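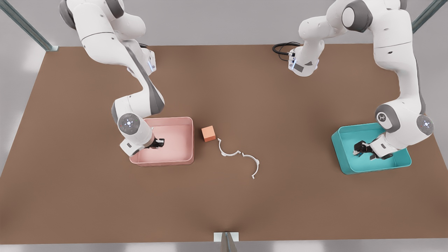
Trolalach is looking for eight people to spend November telling us what is wrong with our robot kit. We make the Zokley, a two-armed sorting station for small warehouses, repair shops and anyone else who has a bench and too many little things on it. You build the job in our simulator first, try it there until you are sick of it, and then send it to the real arms. Most people's first job is a version of the one we start everybody on: a brown table, a pink bin on one side, a teal bin on the other, an orange cube in between and a bendy white bit of something beside it that our testers have called a clip, a hook and a noodle. The cube is easy. We'd like to hear about the noodle.

This is a paid call for participants. It is also, if you read to the end, a job ad, as one of the eight spots can turn into part-time work.

What we're after

People who have not done this before. We have plenty of colleagues who can tune a gripper in their sleep, and they all find the software perfectly clear, having written it. We want somebody who runs a bike shop, or teaches Year 9, or does the parts counter at a tractor dealer, and who will get as far as the screen called Arm Frame Offsets and say a rude word out loud. Please write the rude word down. There's a box for it on the form.

You'll need a computer made this decade and an internet connection that can survive a video call. No coding. If you can code, you can still apply, but you'll be in the smaller half of the group and you'll have to promise not to fix things.

What you'll do

The trial has two parts. In the first you work at home, in the simulator only. We send you a list of sorting jobs and you set them up yourself: which arm goes where, what belongs in which bin, what to do when both arms want the same thing. The last of these is where most of the shouting happens. Each job has a short form to fill in afterwards, and once a week you have a call with Griet Hermans, who runs our testing and who has a very good poker face.

For the second part you come to our workshop and run your own jobs on the real kit. We pay for travel within the province. If you're coming from further away, ask first and we'll see what the budget says. The budget usually says something discouraging, but ask.

The kit itself is two arms, two grippers, a mounting frame, the cables and a licence for the simulator. Boersma build the frame for us. You will not be asked to lift any of it. You will be asked to read the setup guide, which Jelle Van Dijk wrote over one winter and is quite sensitive about.

What it pays

3,000 dollars for the full trial, in two payments, the first when you finish the home part. If you drop out during the home part we pay for the jobs you've done. There's a further 200 dollars if you find a fault that makes both arms stop dead, provided you can make it happen again. Last year's group got quite competitive over that one. Ibsa Negussie, who has to fix whatever you find, has asked me to say that unplugging it doesn't count.

You don't get to keep the arms. People ask every time.

What it isn't

It isn't a sales pitch with homework. Nobody from sales is on the calls and we won't ring you at Christmas to see if you've thought about a finance plan. If you come away thinking a teenager with two buckets would do your sorting faster, put that in your final report. Two people did last time, and for one of them it was true. We printed his comments on the wall by the kettle.

It isn't a comparison test either. If you already own a Nokix arm, you're welcome, and we'd like to hear what you prefer about it, within reason.

The job at the end

We need one support person, two days a week, to answer the questions customers send us. They'd be picked from the trial group, by Griet and Hryhorii Maksymiv, mostly on how well they explain a problem to somebody who can't see their screen. A good temper helps. The hourly rate goes out with the offer, and is a proper one. You can do the trial and say no thanks to the job, and it won't be held against you.

How to apply

Send us a page at most. Tell us what you do now, what you'd like a pair of robot arms to pick up, and about one piece of software that has wasted your afternoon. The third part is the one we read first. No résumé please, and no cover letter that begins with a passion for innovation.

Applications go through the form on our contact page. Choose "Zokley trial" from the menu, which for reasons we're looking into sits under "Returns". You'll get an answer either way. Questions to Heriberto Yupanqui at the same place, and he's usually at his desk until 4 p.m.

We use cookies to remember your settings and to see which pages people give up on. Accept all | Only the necessary ones | Manage preferences

Comments (5)

parts_counter_pete
Can two people apply as a pair? My wife and I share the shop and she's the one who reads manuals.

Heriberto (Trolalach)
Apply separately and mention each other. It would be two fees, but we can't promise you'd both get in.

Moira T.
Did this last year. Fair warning, the weekly call runs long if you've got opinions. I had opinions. They paid on time and the colour of the warning light got changed after I complained about it, so I'm taking credit for that.

dunc88
"No coding" has been said to me before.

Jelle
The guide is fine.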